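About Us

Hi, and welcome to Ellport Sewing School! I'm the one who answers the phone, orders the thread, teaches most of the beginner classes and sweeps up the pins. If you've been meaning to learn to sew (or you used to sew and your machine has been sitting in a closet for years), you're in the right place.

I started out at my own dining table with two students, both neighbors, both wanting to hem curtains. They told their friends, the friends wanted to make skirts, and before long we had fabric on the stairs. So I rented the upstairs rooms on Brokberg Street, and we've been there ever since. There are 14 machines now, all the same model, so you can move to another seat and still know where everything is. The cutting tables are high ones. Your back will be glad of it by the end of the evening!

We run beginner classes all year, plus a longer dressmaking course that starts in June. A beginner class is six evenings, and you go home with a tote bag, a pillow cover and a pair of pajama pants. The pants are where people get excited - there's a moment when two flat, odd-looking pieces turn into something with legs, and I never get tired of watching it. 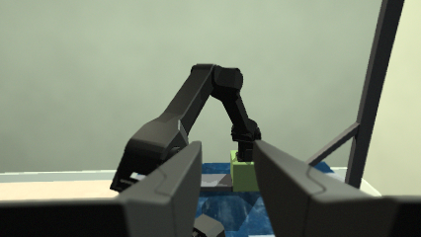 Pattern drafting is the class I love most, and the one people are most scared of. You don't need to be good at math for it. We measure you, we draw on big sheets of brown paper, and we make a rough version in cheap cotton before anybody cuts into the good stuff. A lot of the first evening goes to looking at shapes, because a left front and a right front should mirror each other, and it takes a while to get your eye in. Look at those two big gray fingers, one rising from each side with the same thin bent seam line across the top and the tips at almost the same height. Fold a bodice down the middle and you're checking for the same kind of thing. Then we do darts, and darts deserve a whole evening to themselves.

The fabric for class comes mostly from Ndung'u Textiles, who cut us small lengths and put up with my long phone calls about linen. We keep plenty on the shelves (115 bolts when I last did the inventory) and you can buy by the half yard. Bring your own if you'd like, just wash it first, please!

Every spring we do the Mundard Mending Day, when people bring in torn jeans, saggy hems and coats with no buttons, and we fix what we can for free. Last time we got through some 60 pieces, including a very large tent bag. Students who've finished the beginner class are welcome to come and help.

Classes are small, so they do fill up. Evening sessions begin at 6:30, and the door is open from six if you want to get a cup of tea and thread your machine in peace. Street parking is easy after five. Call or stop by and I'll show you the rooms - and bring that skirt with the broken zipper while you're at it.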